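Filed under: Opinion > Home & Habits
March, by the Bedurico desk

I have a theory that you can tell how a household is travelling by how far its empties get. Ours get to the corner. Some of them get into the bin, and the others lie down on the floor in front of it as if they'd arrived.

I used to blame laziness (mine included). Now I blame the bin. We moved to a small white one because it looked tidy against the wallpaper, and it fills up if you so much as look at it. A drink bottle is mostly air! Put a few in with the caps screwed on and you've bought yourself a very expensive way of storing nothing. 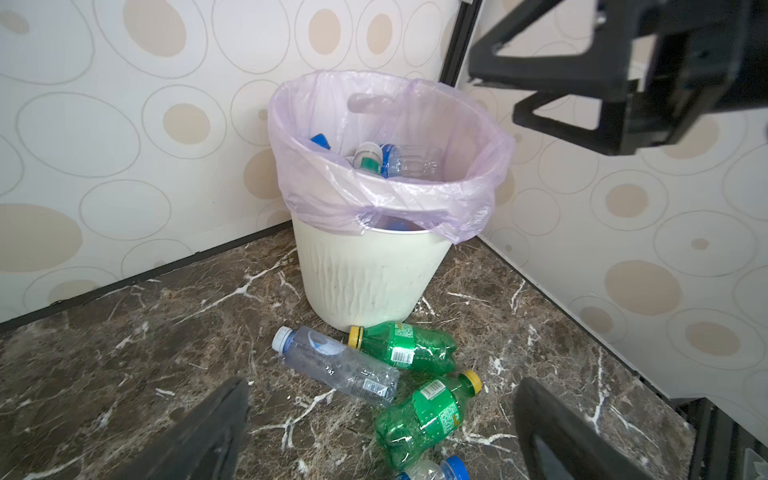

Melnyk wrote in after my last column to say the size of the bin is neither here nor there, and that people who rinse, squash and take bottles straight out to the recycling would manage fine with a shoebox. Fair enough -- but I've met people at the end of a long day, and I've been one.

What I'd favour is a second, uglier tub beside the first, just for bottles. No lid, no liner, no colour scheme. We tried it for 9 weeks at our old flat and the floor stayed clear for most of them. Then someone needed the tub for the car, and back we went to aiming at the corner.

I'm pricing tubs again this week -- 25 dollars seems steep for a bucket.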